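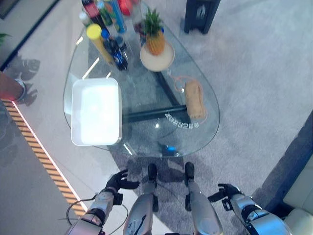
I've been collecting bits and pieces from my favourite dramas since high school, and for most of those years the lot of it lived in shoeboxes under the bed. Signed cards, ticket stubs, posters, the programmes from fan meetings, a fan with Javiera Urrutia's face on it that I've never had the nerve to use. When I finally decided to look after it all properly I started with the sorting, and the best thing I can tell you is to get yourself a flat-bottomed plastic tray with raised sides, like the white one on the glass table. Small stuff stays put in it, you can carry the lot to the bench when dinner's ready, and a white one makes it easy to spot a stray staple or a bit of old sticky tape before it gets pressed into something you love.

Wash your hands first and dry them really, really well. I used to wear cotton gloves because I'd seen it done on telly, and all I managed was to bend the corner of a Cita postcard because I couldn't feel what I was holding. Clean bare hands are fine for paper. For glossy photos I hold them by the edges, and no hand cream until I'm done!

Signatures

Most of my autographs are in black or silver marker, and the marker ones are the ones that fade. Mine from Ignacio Ojeda hung opposite a north-facing window for two summers and went a sad sort of brown. It's now in the hallway, where the sun never gets to it, with a photocopy in its old spot in the lounge room (no visitor has ever picked the difference). If you want the real one on show, spend the money on UV glass and a mount that keeps the glass off the ink. I paid 70 dollars to have a small one done and I only wish I'd done it sooner.

Please don't laminate anything. My cousin did her Sillus finale programme and it's stuck like that forever.

Posters

A poster that's been rolled for years will fight you. Lay it face down on clean paper on the floor, put another sheet of clean paper over the back, and weigh it down with big flat books. Leave it for a few days, and if it still wants to curl, leave it a few more. Don't iron it. I know there are people who swear by a cool iron and a tea towel, but I tried it on a spare Garrido poster and got a shiny patch right across Sebastián Sepúlveda's forehead.

For storage I roll them loosely around the outside of a cardboard tube, picture side out, with a layer of acid-free tissue between. Tie it with wide cotton tape, never rubber bands. Rubber bands go sticky in our heat and then they leave a brown line you'll never shift.

Letters and cards

Take letters out of their envelopes and keep them flat, with the envelope tucked in behind. Paper clips rust, so off they come. I write the date and where I got it on a slip of paper in soft pencil and pop that in the sleeve as well. Polypropylene sleeves are the ones to look for. If a sleeve has that new shower curtain smell, put it back on the shelf.

The wardrobe in the spare room has turned out to be my best spot. It's an inside wall, it's dark, and it doesn't get as hot as the garage or as damp as the laundry. I pull everything out once a year in July, when the air's dry at our place, and have a look for silverfish. Bay leaves and lavender smell lovely but they've never stopped a silverfish in this house. Vacuuming the bottom of the wardrobe does more good.

T-shirts and towels

Concert and fan club shirts get turned inside out, washed cold, and dried in the shade on a rack. Pegs go at the hem. The Iminetti tour towel I bought was still shedding red dye on its third wash, so it has its own bucket, and I'd soak any new merch towel by itself before you trust it with your whites.

Shu-fen asked me about badges. I wipe the metal ones with a barely damp cloth, dry them straight away, and pin them to a bit of felt in a drawer. If the back's already rusty, keep it away from your shirts. I'm still working out what to do with a light stick whose batteries have leaked, so if you've had any luck with that, leave me a comment.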